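Titberg Cell Validation Pack, Rev. 5

Product overview

The Titberg Cell Validation Pack is a software package for checking tabletop arm cells against site rules before any hardware is powered. It runs the cell in simulation, applies the user's own limits for reach, speed, separation and grip, and writes a test record in a form that can be attached to a risk assessment. It is supplied to integrators, colleges and in-house automation groups.

The pack does not certify a cell. Compliance with the applicable robot safety standard remains the responsibility of the integrator, and the record should be read by a competent person before it is signed.

Rule library

Rev. 5 ships with 39 rules in 8 groups. Each rule has a number, a plain-language statement, a pass condition and a field for the site's own limit. Rules can be tightened locally. They cannot be loosened without a named authorisation, which is printed on the cover sheet of the record.

Container work is covered by Group 3. The gripper must enter through the open top of the container, fingers must clear the rim by the site limit on approach, and no finger may load a side wall during closure. Background scenery is excluded from collision checks. Work surface, containers, workpieces and all arms are included.

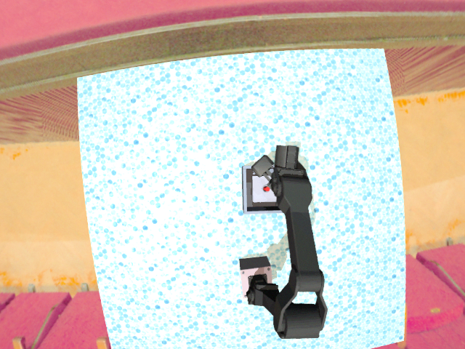 Fares Saab wrote in to say that the rim clearance rule is sound but the default is too generous for small parts, and that his crew wasted the better part of a shift chasing failures that would never have mattered on the real bench. He would like the default set by container size.

Titberg's position is that the default stays. A fixed value is easier to audit, and a site with small containers can apply for a local limit under the authorisation procedure in Section 4 of the manual. A size-dependent option is under review for the December release.

Randomised surroundings

Runs may be repeated with different surface patterns, lighting and backdrops. This is recommended practice wherever the controller relies on vision. A controller that passes against one plain background has been tested against one plain background. The record lists the appearance set used for every run, so that a failure can be reproduced.

Shared work surfaces

Group 6 applies where more than one arm can reach the same surface. Each arm is assigned a zone, and entry to an overlapping zone requires the other arm to be holding position.
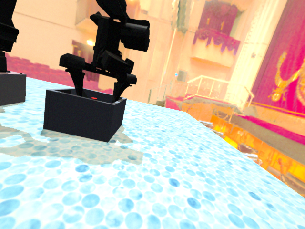 Holding position means zero commanded velocity with the monitored stop active. A slow arm is not a stationary arm, and the checker will log a Group 6 failure at any non-zero command.

Licensing and compatibility

Single seat, one year: part no. TVP-91. Model files are included for Brutari and Rustia arms. The Cù gripper library is a separate item. Other models may be imported, provided mass and joint limit data are complete.

Records from Rev. 4 open in Rev. 5 as read-only. Enquiries about local limits go to Berhanu Mersha at the Titberg licence desk. Please quote the part number and the rule number.

Page revised 4 Oct 2023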